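4. Recording your first examples

Now for the fun part! In this section you'll guide the arm by hand and Sturkar will save each run as an example for Pruvon to learn from. Cords and plugs make a great first subject – they bend differently every time, and the model thrives on that variety.

1. Close the gripper and choose Set Zero. Wait for the light to turn green.
2. Open the wrist view and check that both fingertips show clearly.
3. Press Record, then guide the gripper to one connector or plug.
4. Close the fingers, lift, and hold still for 2 seconds.
5. Press Stop and label the run Keep or Retry.

Caution: Use only unplugged cords as targets. Keep your own fingers away from the gripper whenever the motors are on.
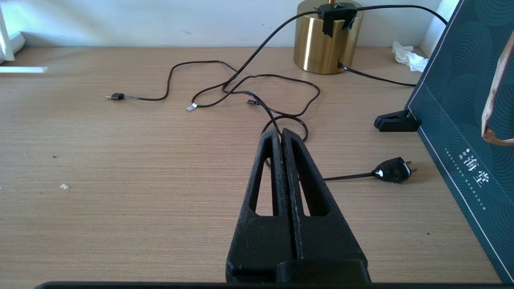
Move things between runs. Flip a plug over, drag a loop somewhere new, turn the lamp on or off. Everyday clutter is welcome, and a desk that changes a little each time teaches far more than a spotless one.

Note: Don't delete your misses. A Retry run still helps Pruvon learn what a bad grasp looks like.

6. Choose Save Set when you're done. A set holds up to 600 runs.

Baiba Ramanauskas built our starter set of 2755 runs this way, and you can load it from the Skarnon menu to train alongside your own.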